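Home robots: your questions, our doubts
Updated 16 February 2025

Can I buy a robot that tidies up yet?
You can buy one that says it does. We asked Vokeck and Wendt for a machine to try in a lived-in house, and both offered us a video.

But I saw one sorting things by color.
Probably on a table in a lab. Grouping plastic blocks on a bare board is a fair test of an arm. A playroom floor has socks, cords and a dog on it. 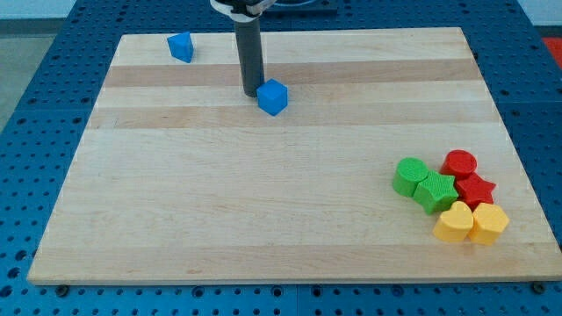
Ask how many tries the clip took, too. Naa Dramani, who reviews appliances for us, puts that to every maker she meets. Desaritz told her up to 40. The rest changed the subject.

What about shop floors?
Better, if the part is always the same and always in the same place. Move the bin 2 inches and see who gets called over.

Should I wait for the Wanberg model in March?
Wait if you like. We wouldn't put down a deposit.

Do you take corrections?
Yes. Write to Teemu Jääskeläinen at the reader desk, and send unedited footage.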